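Sweet packers and sorters wanted for the Christmas boxes – Dosholm workroom, Wakstead

Part-time, seasonal, paid by the hour
Posted May 2018

It may seem a peculiar time of year to be thinking about Christmas, with the windows open and the lilac out along the lane, but anyone who has ever worked in sweets will tell you that December starts in early summer. The orders come in, the cartons have to be bought, and the people who fill them have to be found and shown the ropes before the real rush is upon us. So we are looking for new hands now, and if you have been wondering about a small job with decent company and a kettle that is rarely off, please do read on.

Who we are

Prudance is a little firm that makes up mixed boxes of wrapped sweets and snacks. We don't boil the sugar or dip the chocolate ourselves. We buy in from a good many makers, a lot of them from overseas, and put together assortments that people can't easily find in one shop. Some go to families as presents, some go to offices for the meeting table, and a large number go to Esteves, the delicatessen in town, who have stocked us from the beginning and who sell our mixed trays by the till.

The workroom is at Dosholm, the long brick building behind the Wakstead bus station. You come in through the green side door and up one flight of stairs. There is a lift for the stock and for anyone who would sooner not take the stairs. The packing room itself is bright, with a sink at one end and big windows on the car park side, and it stays pleasantly cool even in August, which matters a great deal when there is chocolate about.

There are 7 of us at present, and we'd like to take on 2 more for the regular team, plus a handful of extra people for the autumn.

What the work is

Most of the job is sorting and filling. Sweets come to us in big bags, all of one kind, and they leave us in trays and boxes with a proper mixture in each. A good mixture is harder than it sounds. It wants some reds and some greens, something long beside something round, a few things a grandmother would recognise and a few she'd have to ask about. If all the twist wraps end up at one side the tray looks mean, however full it is.

We do use recipe cards, which tell you what must go into each box by kind and by weight, and you are expected to keep to them for anything that is going out to a customer. For the tasting trays, though, you may please yourself, and people become quite attached to their own way of doing it. We put those together on a table at home or in the packing room, whichever is handier, and pass them round to find out what gets picked first and what is left at the end.

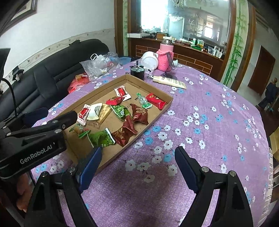 A mixed tray on the flowered cloth, with plenty of red and gold and a few greens.

Apart from filling, you would also be asked to:

Check wrappers for tears and for twists that have come undone, and put any doubtful ones in the seconds tub.
Fold cartons and trays from flat. You'll be slow on the first morning and quick by the end of the week.
Read the labels and keep anything with nuts in its own crate, with its own scoop, at its own table. We are very strict about this and always will be.
Tie ribbons on the gift boxes from October onwards.
Wipe down tables and sweep at the end of the shift.
Help bring stock up in the lift when a delivery arrives, though you won't be asked to lift anything you aren't comfortable with.

A full working day in the busy weeks will see 1000 boxes go down in that lift, and I won't pretend that it isn't tiring. The summer is a good deal gentler, and that is why we like people to start early if they can. You learn the stock while there is time to chat over it.

The people we are hoping to hear from

You don't need to have done this sort of thing before. We have had a retired bus driver, a student nurse, two sisters who had run a wool shop, and a young man who had never had a job of any kind and was filling trays beautifully by the end of his second week. What we do need is somebody who is careful, who turns up when they have said they will, and who doesn't mind doing the same thing for a couple of hours at a stretch.

Clean hands and short nails, please. Hair tied back and covered, and no rings except a plain band. We supply aprons, hats and gloves, and we wash the aprons too.

You will need to be able to tell the wrappers apart. Many of them are red with gold lettering, and quite a few have writing in a language that not all of us read, so we go by the shape, the pattern and the code on the bag. If you happen to read some of those languages, do mention it in your letter. It would be a great help to us when new lines come in and we are all standing round a bag trying to decide whether it is plum or hawthorn.

If you are colour blind, or your eyesight isn't what it was, please don't be put off. There is carton work and ribbon work and weighing to be done, and we can generally arrange the tables so that everybody has something that suits them. The same goes for anybody who needs to sit. We have proper chairs with backs as well as the tall stools.

I am afraid that the job isn't suitable for anyone with a nut or sesame allergy. We keep things apart as well as we can, but it is one room, and I would never forgive myself.

Hours and pay

The regular posts are for three mornings a week, half past eight until half past twelve, with a break in the middle. You can choose your mornings to some extent, provided that there are enough of us in on delivery days. From the start of October until the week before Christmas the hours go up, and we'd ask you to do at least one afternoon as well. At the very height of it there are a few weeks of 40 hours for those who want them, and no hard feelings towards those who don't.

Pay is above the minimum wage and goes up a little after your first three months. Holiday pay is on top. Breaks are paid, tea and coffee are free, and the seconds tub is shared out on the last working day of each week. You would be surprised how quickly a person can go off sweets, but your family and neighbours will be very pleased with you.

The extra autumn posts run from October to December and are paid at the same rate. If you'd only like the autumn work, please say so and we will keep your details and write to you in September.

Trying it out first

Because it is hard to know from a page of writing whether you would like a job, we ask everyone to come in for a trial morning before we decide anything. It is paid like any other morning. You'll have a look round, meet whoever is in, fold a few cartons and make up a tray of your own from the open bags. There isn't a right answer with the tray. We would just like to see you settle to it, and you can take it home afterwards.

Wear flat shoes and something with sleeves you can push up. There are lockers for coats and bags, and a small fridge for your lunch if you are stopping on. Parking is free behind the building, but the spaces by the roller door must be left for the vans. Nearly all the Wakstead buses stop within a short walk.

How to apply

Please write a letter or an email to Loretta Alcantara at the Dosholm workroom. There is no form to fill in. A page is plenty, and half a page will do nicely – tell us a bit about yourself, which mornings you could manage, whether you'd like the regular work or the autumn work, and when you could start. If you have a favourite sweet, put that in as well! It won't affect your chances, but I do enjoy reading them out at tea.

If writing isn't your strong point, come up and ask for me instead. I am in every morning until one, usually at the table nearest the sink, and I'm always glad to stop for ten minutes and show somebody round. You are welcome to bring a friend or a family member along for the visit.

We will answer everyone who gets in touch, though it may take a week or so when there are deliveries. Trial mornings will go on through June, and we'd like both of the regular packers to be settled in before the schools break up. Letters that come after that will be kept for the autumn list, so it is still well worth sending one.

Loretta Alcantara
Packing room, Prudance
Dosholm, Wakstead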